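Subject: Re: [plendusstead-books] Damp in the back shelves, what to do before winter
From: Vitalii Chornovol
To: plendusstead-books

Hello all,

I thank everybody who answered my first message. I have now read all the replies two times, and I will try to answer in order. For the new members: the collection has 3,000 books, many in cloth, and in September the humidity in the back room was 75 percent in the morning. There is a smell of mould on the lower shelves, but I found the grey spots only on a few of the covers.

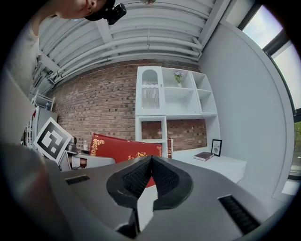
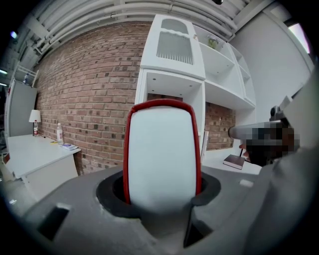
The red cover with the gold decoration is in the first one.

Muireann Lynch wrote:
> I would not wipe anything yet. If the spots are still alive you
> only push them deeper into the cloth, and they travel to the next
> book on your rag. Get the air dry first, wait two or three weeks,
> then brush outdoors with a soft brush and wear a mask. Also, are
> your shelves right against the outside wall? Ours were, and moving
> them out by the width of a hand did more than the machine we
> bought. What does the Hutsuliak dehumidifier cost to run? I never
> got a clear answer from them.

Muireann, yes, the shelves stand against the outside wall, on the north side. I did not think about it before your message. Petro Vasylenko and I will move them this month, but first we must empty them, and the books need to go somewhere dry in the meantime. Tamara Antoniuk offered her dining room. I accepted before she could change her mind.

About wiping: I must confess that I already wiped four books with a slightly moist cloth. They are now standing open like fans in the front room, away from the others, and I will look at them every evening. If they get worse I will write here.

About the machine. We do not have the Hutsuliak. We have the small Dikever, bought used for 99 dollars, and I cannot tell you the cost per month, because the hydro bill is for the whole building. It fills its tank in one night. I empty it before breakfast and again at supper. The hose connection leaks, so I do not use the hose.

Somebody asked about a professional treatment. I had one quote by telephone, 3,000 dollars, and this did not include the transport. For us it is too much, and most of these books are not rare. They are dear to us because people wrote in them: recipes, birthdays, who borrowed it and did not return it.

Two questions I still have:

1. The gold on the old covers. Does a soft brush damage it, if the gold is already a little loose? I have a goat hair brush from my painting days, and also a wider one which is more stiff.

2. Baking soda in open dishes behind the books. Conall Mac Carthaigh recommended it in the spring, and my neighbour says it only helps with the smell. Has anyone measured the humidity with it and without it?

Please do not send me the articles about freezing the books. I have read them, and our freezer is full of berries until Christmas.

With best regards,
Vitalii

P.S. Petro asks who has the key to the Cidar storage unit. The lock was changed and the old key does not turn.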